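白色拼接台面做分类练习台：纸杯的摆位、稳定性和台面清洁

发布于 2020年4月27日　分区：室内活动与器材

Tindano_bench

背景：我们用一张白色台面做小件分类练习，内容是把小瓶和小罐分开，瓶子归灰色纸杯，饮料罐归黄色纸杯。台面由两块白板拼成，总长160厘米，拼缝横向通过台面。面板是哑光的，订货时供货方Panetti只给了尺寸表，没有附养护说明。

目前的问题有以下几项，麻烦按顺序看：

一，纸杯口大底小，罐子放进去以后重心偏高，杯子容易被碰倒。换成塑料杯会更稳，但颜色和现有的标签对不上，暂时不想换。

二，杯子应放在拼缝上、拼缝前还是拼缝后。缝宽很小，但杯底压在上面时能感觉到轻微的晃动。

三，台面上慢慢出现浅灰色的痕迹，平视不明显，从侧面看比较清楚。用干布擦过，变化不大。不确定是表面残留还是面板本身的问题。

四，光照不均。台面中部偏亮，靠边的部分偏暗，放浅色小件时对比度不足。

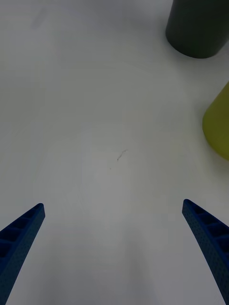

纸杯底部需要加配重吗？

按装入物的重心决定。杯内只放轻的小瓶时可以不加；放罐子并且堆到接近杯口时，应在杯底垫一片与杯底内径相近的金属片，再放物品。

以上这条是我从旧的器材说明里抄来的，没有写金属片该用多重。试过硬币，会滑，转移杯子时有响声。也试过在杯底外侧贴双面胶，稳是稳了，但撕下来以后台面留胶，所以不考虑。

补充一点：杯子会反复移位，固定式底座不适用。预算不高，能用现有材料解决最好。

sombatkul_storage

先说杯子。配重片用单孔的平垫圈，外径比杯底内径略小，用薄的软木片裹住边缘，不会响。单杯配重连同装入物总共不要超过300克，再往上纸杯底部的卷边会受力变形，提起来时底部可能脱开。超过这个数就换硬质容器，没有别的办法。

装填方式也有影响。罐子斜着堆，重量集中在一侧，杯子就向那一侧偏。先竖放较重的，再把较轻的塞进空隙。瓶子单独放一杯，瓶盖朝上，方便从上方辨认，也便于核对有没有投错。

杯与杯之间要留空。两个杯子靠得太近，投放时容易碰到旁边的杯口。同样大小、同样形状的杯子只靠颜色区分，在偏黄的灯光下，灰色和黄色的差别会变小，建议在杯子前面的台面上放可移动的字卡，不要贴在杯壁上。杯壁有锥度，标签贴上去边角会翘。

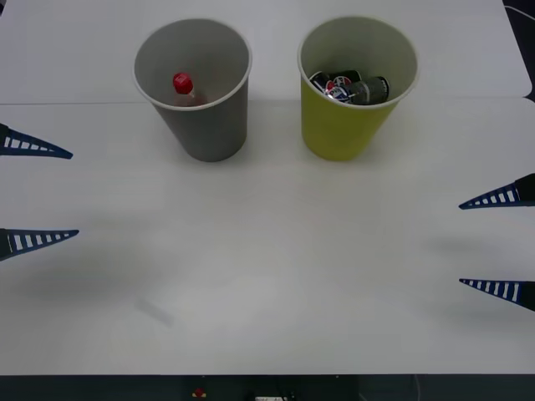

Nelstead 社区活动中心 ｜ 器材与场地组 ｜ 器材问答

拼缝的处理按下面的办法，这是我们组里用的：

杯底整个放在缝的近侧，不压缝。灰杯在左、黄杯在右，都立在台面较远的半边，近侧留给取放。红盖小瓶在灰杯里，百事可乐罐和其他罐子在黄杯里，取放时手不必越过另一个杯子。如果空间不够，一定要压缝，就让缝通过杯底中心，不要让杯底边缘落在缝上，后一种情况晃动最大。

检查两块板是否等高，用一把直尺横跨拼缝，看尺下有没有透光。有透光就调低的那一块的支脚。调完以后再量一次对角，避免一角抬起。高差不大的，可在低的一侧板下垫薄片。不要往缝里填硅胶，填了以后再拆板很麻烦，而且硅胶会沾灰，过一段时间就成一条灰线。

光照的问题我没有好办法。我们那边是在灯罩外加一层漫射膜，亮度会下降一些，阴影边缘变软。

panetti_04

没看完上面的全部内容，只回第三条。用橡皮擦就行，一般都能擦掉。我家的白书桌就是这样处理的。另外杯子直接买带盖的不就好了。

nelstead_surface

橡皮可以试，但不建议作为常规方法。哑光面局部反复摩擦后会变亮，从侧面看是一块一块的反光，比原来的痕迹更显眼。带盖的杯子不适合投放练习。

建议的清洁步骤：

先用软毛刷清掉颗粒，包括拼缝里的。颗粒留在台面上，后面一擦就成划痕。

中性清洁剂按瓶身说明稀释，喷在超细纤维布上，不直接喷台面。液体进入拼缝后，板边可能吸水膨胀。

沿一个方向擦，每次擦的区域不要太大，相邻区域重叠一些。不画圈。

用另一块拧干的清水布再擦一遍，然后用干布收尽水分。

等20分钟再判断结果。板面带潮气时颜色会偏深，马上看容易误判。

干了以后痕迹仍在，再用酒精棉片在不显眼的角落试一小块。没有发白或发黏，才可以用到中间。丙酮、去污粉、三聚氰胺海绵都不要用，海绵的磨损和橡皮是一类问题，只是更快。

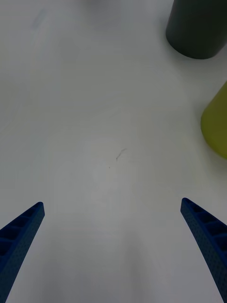
判断痕迹属于哪一类，要把灯光因素先去掉。做法是取一张白纸平放在可疑位置旁边，纸上也出现同样的明暗变化，就是光照造成的，不用清洁；只有台面上有，再按残留处理。左上部那几块略深的浅斑，加上靠上沿的一处模糊痕迹，应逐块用白纸比对；下方那种略微变灰的柔和过渡，优先按光照衰减检查。擦拭前后各记一次位置，用的灯和观察角度要一致，否则两次结果没有可比性。

我们在3月换过一次布，旧布用久了带油，擦哪里哪里出现雾状痕迹，当时误以为是面板老化。所以在怀疑面板之前，先换一块新布，用同样的步骤在一小块区域试一次。布最多连续用4次，之后单独清洗，不加柔顺剂。

面板确实变色的，清洁没有用。把两块板对调或者旋转，让变色的部分转到杯子下面，是成本最低的处理。对调之前看一下板底的孔位是否对称，不对称的需要重新钻孔，孔深要先量板厚再定。

Tindano_bench

谢谢。杯子已经移到拼缝近侧，垫圈加软木边的办法也照做了，移动时没有响声。直尺查出右端有一点透光，支脚调过。白纸比对还没做完，灯是几盏混用的，要先把色温统一。板底孔位不对称，暂时不对调。漫射膜的厚度如果有人有数据，请写在下面。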